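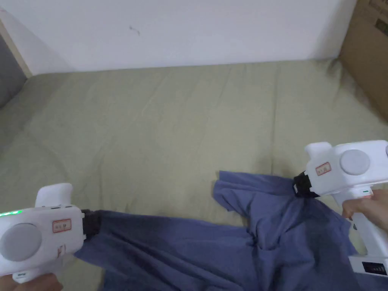 Incidencia n.º 41

**Asunto:** el termo eléctrico hace saltar el diferencial
**Equipo:** termo Famerex vertical, instalado en el baño
**Estado:** cerrada
**Mes de apertura:** febrero

## Descripción inicial

El diferencial general salta sin patrón claro. La primera vez fue de madrugada, con todo apagado salvo la nevera, el router y el termo. Se rearma sin problema y aguanta entre unos minutos y varias horas. No salta el magnetotérmico de ningún circuito, solo el diferencial.

La vivienda es un piso de alquiler con cuadro antiguo: un diferencial para todo, marca Laaksonen, y cinco magnetotérmicos. El termo comparte circuito con la lavadora y los enchufes del baño.

## Comprobaciones

**1.** Se bajan todos los magnetotérmicos y se rearma el diferencial. Aguanta toda la noche. El diferencial por sí solo no dispara.

**2.** Se suben de uno en uno, dejando 15 minutos entre cada uno. Salta con el circuito del baño, al cabo de un rato.

**3.** Lavadora desenchufada, termo enchufado. Salta.

**4.** Termo desenchufado, lavadora en marcha con un programa a 90 grados. Termina sin disparos, así que la lavadora queda descartada. Ropa tendida en casa porque llueve.

**5.** Termo enchufado con el mando al mínimo. No salta en toda la tarde. Al subir el mando a 61 grados y entrar la resistencia, salta casi enseguida.

Con esto la avería queda en la resistencia o en su conexión. Pulsado el botón de prueba del diferencial: dispara bien.

## Respuesta del servicio técnico de Firkthorpe

> Por lo que indica, hay derivación a tierra en la resistencia. No siga rearmando el diferencial con el termo conectado. Desenchufe el aparato, cierre la llave de entrada de agua fría y confirme si la resistencia es envainada o blindada. Viene en la pegatina de la tapa inferior.

La pegatina está medio borrada. Se lee el modelo pero no el tipo de resistencia. Al quitar la tapa, con el enchufe fuera, aparece cal en la junta de la brida y óxido en uno de los tornillos. Los cables no presentan quemaduras.

Medición con el multímetro entre un borne de la resistencia y la carcasa, cables retirados: hay continuidad. No debería haberla. Entre bornes da un valor normal.

Se envían las lecturas y se confirma que es blindada, atornillada con brida.

## Recambio

El primer recambio que llega no sirve. La brida es de otro diámetro y trae cuatro agujeros en lugar de cinco. Devuelto.

El segundo, de la marca Trenus, coincide. Incluye junta y ánodo de magnesio. Del ánodo viejo solo quedaba el alambre central.

Pasos seguidos:

- Termo desenchufado y agua fría cerrada.
- Vaciado por la válvula de seguridad con un grifo de agua caliente abierto. Es lento, se tardó hasta 90 minutos con la manguera en el plato de ducha.
- Brida fuera. Resistencia cubierta de cal, con la vaina abierta cerca de la base.
- Retirada de los restos de cal del fondo con la mano y un vaso.
- Montaje con junta nueva, tornillos apretados en cruz.
- Llenado completo, purga de aire por los grifos y revisión de fugas **antes** de enchufar.

Primera prueba de fugas: goteo leve en la brida. Se reaprieta y desaparece.

## Resultado

Termo conectado con el mando a 61 grados. Calienta y corta sin disparos. Lavadora y termo a la vez, también bien.

Pendiente y fuera de esta incidencia: separar el termo en un circuito propio. El servicio técnico lo recomienda y hay que pedir permiso a la propiedad.

Revisar el ánodo el próximo febrero. La junta sobrante de la primera caja no vale para este modelo.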